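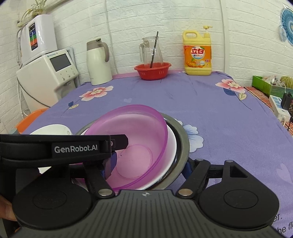 Does Rilter need a depth camera to work out where the fingers are?

A single ordinary colour camera on the gripper is enough. Rilter finds the finger pads in every picture of the recording, works out how far open they are and saves that as a track alongside your video. If you do have depth, you can load it as a second stream and it'll be used to tidy up the distances.

Rilter 2 – grasp labelling and replay for wrist-view recordings

I wrote the first version of Rilter because I was sick of scrubbing through video with one hand and typing times into a spreadsheet with the other. If you've ever tried to train a pick-up policy from hand-held gripper recordings, you know the job. You want to know when the fingers started closing, when they touched, when they let go, and what they were holding in between. Rilter goes through the recording and marks all of that for you, then lets you fix whatever it got wrong (and it will get some wrong, so I put a lot of work into the fixing part!).

It's a desktop program for Linux and Windows, sold by Heltavel, which is me and a very patient accountant. There's no cloud account and nothing leaves your machine. You drop a folder of recordings on the window, pick your gripper profile, go and make a cup of tea, and come back to a timeline with coloured bands on it. Green is open, amber is closing, blue is holding. Drag the edges if they're off. Hit Enter to accept and it jumps to the next one it isn't sure about.

The jumping is my favourite bit. Each band gets a confidence score, and the review list is sorted with the worst ones at the top, so you spend your time where the trouble is. On my own test set of 353 recordings I was through the whole review in around 42 minutes, and that included an argument with the dog.

What's new in this version

The finger tracker has been rewritten from scratch. The old one looked for the pads by colour and fell over whenever something dark drifted past behind them. The new one knows the shape of the linkage from your gripper profile and only looks for poses the hardware can reach, so a shadow or a chair leg doesn't fool it nearly as often. It's a bit slower on old laptops. Sorry about that, I'm working on it.

You can also label objects by clicking once on them now. Rilter carries the outline forwards and backwards through the recording and stops when it loses confidence. Stacks used to be hopeless, with the outline spilling from the top dish into everything underneath. There's a new Top Item Only switch for that, and I leave it on for anything nested.
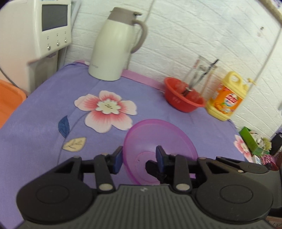

Clear and tinted plastic is the hardest thing I ask the outline tool to deal with, and it had most of my attention over the winter. The software wants an edge, and a see-through edge borrows its colour from whatever is behind it. A translucent pink-purple bowl on a lavender cloth is about as mean as it gets, and a big printed flower just past the rim gives the tracker a lovely strong outline to grab by mistake. What helps is using the gripper as a clue. When the two blue pads are sitting open on either side of a rim, Rilter treats the space between them as the likely spot and gives anything outside it a lower score. You can turn this up or down with the Pad Hint slider. I'd start in the middle and push it up for glassware.

Getting your labels out

Export goes to plain CSV, JSON or a zipped array folder, one track per file. The column names are in the manual and I promise not to change them on a whim (I did it once, in version 1.3, and heard about it for months).

If you plan motions with Leemans, there's a direct export that writes finger opening and grasp times in the layout it expects. You'll need to tell it which way your camera faces. Desance calibration files load straight in as well – point Rilter at the file and it picks up lens distortion and the camera-to-finger offset. Without a calibration file you can still label times quite happily, but widths will come out as a fraction of fully open instead of millimetres.

Things it won't do

It won't drive a robot. It doesn't work out camera position through the room either, so you'll need your own tracking for that. Grippers with three or more fingers aren't supported, and suction cups are right out. If your fingers leave the picture for long stretches, the opening track will have gaps in it and I leave those gaps blank on purpose.

Price and trial

A licence is $700 per seat, paid once, with updates for all of version 2. The trial runs for 21 days with everything switched on, export included. Students can write to me for a discount code. Version 1 owners get the upgrade free until the end of May, using the same key.

You'll want 16 GB of memory and a graphics card if you've got one. It'll run without, just slower.

Related items
Rilter gripper profile editor
Rilter command line batch runner
Desance calibration import guide
Leemans export add-on
Version 1 to version 2 project converter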